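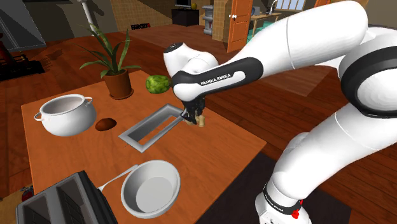 Hollureck Shared Workshop Releases Home-Built Robot Simulation Bench

CLELWOOD, January. Members of the Hollureck shared workshop have completed a simulation bench for testing robot arm control programs on household objects. The bench is called Ditham. It consists of one desktop computer, a set of 3D scenes, and a control program written by the members. Scene files and build notes are available to other workshops on request.

Ditham was built by Eleri Edwards, Damir Jurić and Senad Dumitrescu in the electronics room at Clelwood during evening sessions. The computer was assembled from parts the members already had, plus a used graphics card. The case was cut on the workshop's own laser cutter. An earlier version ran on a laptop and could not hold a steady physics rate once the grippers made contact with an object.

"We wanted to find the bad grasps before anyone paid for motors," said Edwards, who wrote the contact settings. "A wrong friction value costs an evening. A stripped gear costs an evening and a gear."

Scenes

The main scene is a room in a house with an orange-brown wooden table. A simulated Franka Emika arm is mounted beside the table and works among ordinary items: a cooking pot, a bowl, a toaster, a potted plant and a rectangular metal frame. All items are rigid bodies with their own mass and friction entries in a plain text file. Collision shapes are kept separate from the shapes used for display, and may be coarser.

Small parts are handled close to the larger ones on purpose. In early versions the table held only the object to be picked up, and control programs that did well there ran into the nearest obstacle as soon as one was added. Jurić rebuilt the layout so that each path has to clear something.

Knob handling gets its own close view. The knob has a crossbar with flared ends, a collar under it, and a stem that widens toward the base. The shape was chosen because finger contact at the neck behaves differently from contact on the stem, and the difference shows up plainly in the force log. The collision shape for the collar was redone twice. The first version let fingertips sink into the ring, and the second made them chatter. The version now in the files is built from short convex segments.
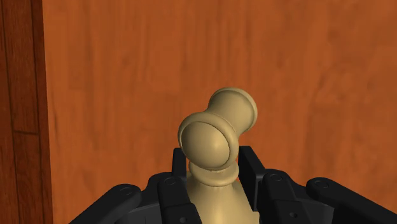 Control and Logging

The control program sends joint targets at a fixed rate and records joint positions, commanded positions, finger opening and contact forces. Logs are written as comma-separated text and can be opened in any spreadsheet. A run is repeated by loading its log header, which stores the scene file name, the random seed and the time step.

Before a change is merged, the members run a batch of 100 grasps with small random shifts in object position. The batch takes about two hours on the present computer. A change is held back if the physics solver reports an unstable step anywhere in the batch, even when every grasp in it completes.

Rendering can be turned off during batches. With rendering on, the views follow the arm over the table, and the operator can pause at the moment the fingers close,
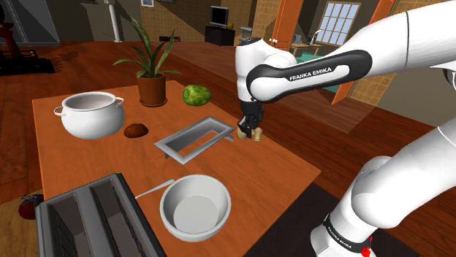
step forward one time step at a time, and compare the contact points with the log. Dumitrescu wrote the stepping tool after several failed grasps proved hard to explain from the numbers alone.

Known Limits

Soft objects are not supported. Cables and cloth are also outside the present release. Friction values for wood and metal are estimates taken from simple tilt tests on the workshop floor and should be measured again by anyone who plans to move a control program to hardware. Lighting in the scenes is for viewing only and has not been matched to any camera.

Availability

The release includes the scene files, the control program, the case drawings and a parts list. Requests may be left at the Hollureck front desk in Clelwood, marked Ditham. Groups should state which operating system they use. Bug reports should include the complete log header.

Press contact: Radomir Perić, Hollureck Shared Workshop, Clelwood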